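5. Running the chain demonstration on an open day

The chain demonstration is the one people remember. Kids press up close, grandparents ask the best questions, and somebody always wants to know if it can untangle a necklace. (Good question! See 5.6.) This section covers a public session on the two-arm bench, from opening the doors to packing up. It assumes you have already finished the bench set-up in section 3 and the arm checks in section 4.

5.1 Before visitors arrive

1. Clear the work surface. Tools, tape and coffee lids all have a way of ending up there.
2. Run a hand along both purple cables, from the wrist of each arm back to its base. They should follow the arm in easy curves with no sharp bends. Do this with the power off.
3. Wipe the yellow fingertip pads with a dry cloth.
4. Turn on the bench, start the Lokby control program and choose Visitor Mode. This holds both arms to 40 per cent of their normal speed.
5. Send both arms to the rest position and watch them get there.
6. Put down the floor tape 900 mm out from the front rail. Visitors stay behind it.

CAUTION: The elbows swing out past the front corners of the table. Keep your own arms and lanyard clear of the rail whenever the arms are powered, even in Visitor Mode.

Note: We tried the first Gimgate open day without floor tape. Please use the floor tape.

5.2 Starting a session

1. Welcome the group and show them the stop button. Let one visitor press it while the arms are at rest. They love this, and it proves the button works in front of everybody.
2. Reset the stop and wait for the program to show Ready.
3. Lay the chain flat near the middle of the table.
4. Step back behind the tape and select Chain, then Begin.
5. Let the first lift happen without talking over it. People go quiet on their own.
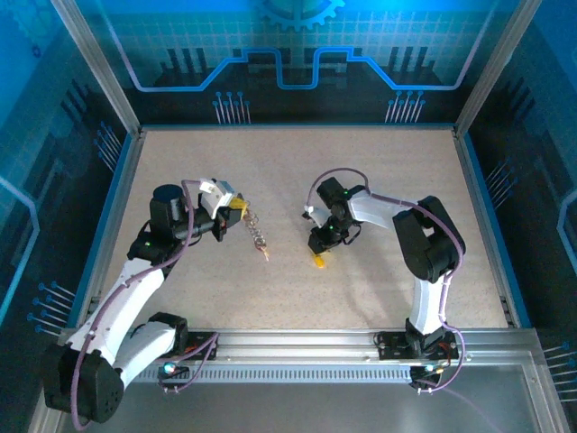

Figure 5-1. Chain held at its upper end by the left gripper, with the right arm reaching in over the table.

Once the left gripper has the chain, you have a lovely moment to explain what makes this job hard. A block keeps its shape when you pick it up. A chain doesn't, and every small move at one end changes where the rest of it goes. Ask the group where they would grab it next. You'll get several different answers, and most of them are sensible.

5.3 Handing over to the right arm

1. Select Second Grip. The right gripper should come down toward the surface slowly.
2. Watch the gap between the two wrists. If they look like meeting, press Hold.
3. When the right gripper closes, wait for the tone before selecting Lift.
4. To finish, select Lay Down, then Rest.

If the right gripper misses, let it. The program tries again twice and then stops by itself. Visitors enjoy a miss far more than you would expect, and I have heard a whole school group cheer the second try.

CAUTION: Never reach in to straighten the chain while the arms are powered. Press the stop button first, every time.

5.4 Letting a visitor choose the grip point

This is my favourite part. Select Visitor Pick, and a picture of the table comes up on the touch screen. The visitor taps a spot on the chain and the arm goes for it.

1. One person at the screen at a time.
2. Ask them to tap once and take their finger away.
3. Check that the marker is on the chain before you press Confirm.

5.5 Timing

A full run with questions fits easily into a 600-second slot. At the June open day in Clallach we got through 27 runs before closing and still had people waiting, so plan a break for whoever is running the bench. Rest the arms for a few minutes after each hour as well.

5.6 Questions you will be asked

Can it untangle a necklace? With this program, no. It can pick up, pass and lay down a single chain.

Is somebody steering it? Not in Visitor Mode. The operator starts each step and the program plans the movement.

What is the blue pattern on the walls? Decoration, and kids ask about the gears a lot.

5.7 Packing up

1. Send both arms to rest and quit the program.
2. Turn off the bench at the wall.
3. Put the chain back in its labelled bag.
4. Write any faults in the bench log, including the ones that fixed themselves.

Questions about this section go to Tâm Lưu at the Đặng workshop.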